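Section 13: Fitting the Memory

The Kodia desktop kit ships with the memory packed separately from the board. Fit it before the board goes into the case. The latches are hard to reach once the power supply is in place.

Before you start

You need the memory modules (bag 2), the wrist strap and a flat, clean table. No tools are used in this section. If you bought the Koretti case without the full kit, check that your modules are on the parts list at the back of this guide. Modules of another type have the notch in a different spot and will not go in.

CAUTION: Do not work on the board while it is connected to power. If it has been running, unplug it and wait 60 seconds.

CAUTION: Hold modules by the short edges. Do not touch the gold contacts.

Fitting the modules

1. Put on the wrist strap and clip the other end to bare metal on the case.

2. Lay the board on its cardboard sleeve. Do not use the plastic bag as a work surface.

3. Find the memory slots. They are the long, narrow connectors next to the processor socket.

4. Read the slot names printed on the board and compare them with the table on the card in bag 2. A single module goes in the slot listed first. A pair goes in the two slots listed together.

5. Push the latches outward until they stop. On some boards only one end of each slot has a latch that moves.

6. Hold the module over the slot and match the notch in its lower edge to the key in the slot. The notch is off center. If it does not line up, turn the module end for end.

7. Set the module in the slot and press down with both thumbs, one near each end. Press straight down until the latches close. This takes more force than most people expect.

8. Check that the module sits level. If one end is higher, open the latches, lift the module out and repeat steps 6 and 7.

9. Repeat for the other module.

Note: Keep fingers and loose parts away from the processor socket. If you have to set the board aside, put the plastic cap back on the socket first.

Removing a module

Open the latches. The module will rise a little. Lift it straight up and put it back in its bag.

If the computer does not start

Error 3503 on the Isura display panel means that no memory was found. Turn off the power, unplug the cord and press each module down again. If the error comes back, try one module at a time in the first slot. A module that fails alone in that slot should be returned with the form in bag 2.

Section text revised 04/06/2024 by Montri Kaewkla. Go on to Section 14, Mounting the Board. 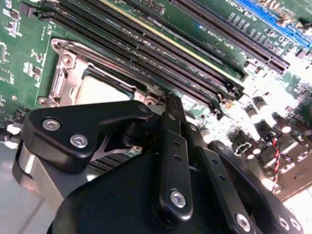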